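Gralero publica guia de boas práticas para ensaios simulados de robôs domésticos

15 de maio de 2025 - A Gralero coloca hoje à disposição do público a primeira edição do Guia Hutum, um conjunto de regras para quem testa robôs domésticos em ambientes simulados. O documento foi escrito com a Bimberg e a Sjöberg, tem 39 páginas e pode ser usado gratuitamente por laboratórios, fabricantes e universidades.

É um momento de enorme alegria para as equipes que trabalharam no texto! 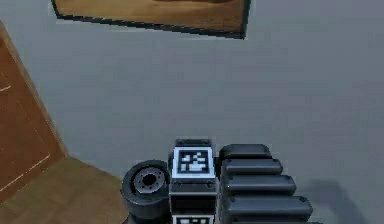
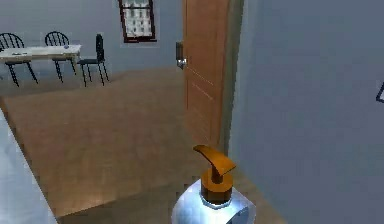
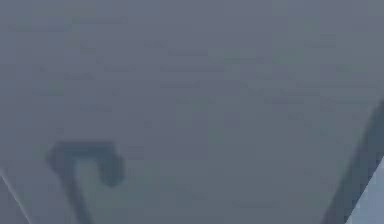
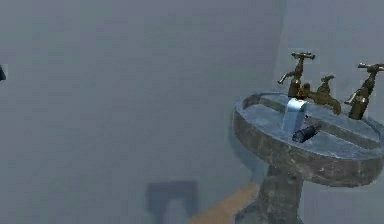

Ambientes domésticos gerados por computador. Na última imagem, um bloco azul-claro e um objeto cilíndrico escuro na cuba de uma pia.

Quem trabalha com manipulação robótica conhece o problema. Dois grupos anunciam taxas de sucesso para a mesma tarefa, digamos, colocar um objeto dentro de uma pia, e os números não podem ser comparados: um grupo descartou os episódios em que o objeto caiu no chão, o outro manteve todos. Um mediu a tarefa até o primeiro contato, o outro até o objeto ficar parado. O Guia Hutum propõe uma linguagem comum para essas decisões, com definições curtas e fichas prontas para preencher.

O texto está dividido em 4 capítulos: preparação do ambiente, registro dos episódios, critérios de sucesso e falha, e publicação dos resultados. Cada capítulo separa o que é obrigatório do que é recomendado, e as equipes podem declarar conformidade capítulo por capítulo. Um laboratório pequeno consegue começar pelo registro e avançar no seu próprio ritmo, o que foi um pedido constante durante a consulta.

No capítulo sobre registro está a regra que mais animou os participantes. Todo episódio deve ser guardado com as imagens de todas as câmeras, inclusive os trechos desfocados, os de distância muito curta e aqueles em que o robô não aparece. Trechos assim costumavam ser eliminados antes da análise, e com eles ia embora muita informação sobre o que o sistema de visão recebia no momento de decidir. Pelo guia, a equipe pode excluí-los de um cálculo, desde que informe quantos foram e por qual critério.

O capítulo sobre critérios trata também dos marcadores fiduciais. A posição de cada marcador precisa constar da ficha do robô, e qualquer mudança entre duas séries de ensaios obriga a abrir uma ficha nova. Para a cena, o guia pede a lista dos objetos manipuláveis, a posição inicial de cada um e as superfícies em que podem terminar - uma mesa, uma bandeja, a cuba de uma pia.

As regras foram postas à prova em março, quando 5 equipes aplicaram a versão preliminar a 1.309 episódios simulados. As divergências de classificação entre avaliadores apareceram sobretudo nos casos de objeto apoiado na borda de um recipiente, e a definição correspondente foi reescrita para a edição de hoje. Os comentários recebidos acompanham o guia em um anexo, com a resposta dada a cada um.

A Bimberg cuidou das fichas e do vocabulário, e a Sjöberg preparou os exemplos comentados. A Gralero coordena as revisões e já recebe sugestões para a segunda edição, que deve incluir um capítulo sobre a passagem da simulação para o robô físico. Relatos de dificuldade na aplicação são especialmente bem-vindos!

O Guia Hutum está disponível na página da Gralero, em português e inglês, junto com as fichas em formato editável. Pedidos de entrevista e de material adicional podem ser encaminhados à assessoria de imprensa da Gralero pelo formulário de contato da mesma página.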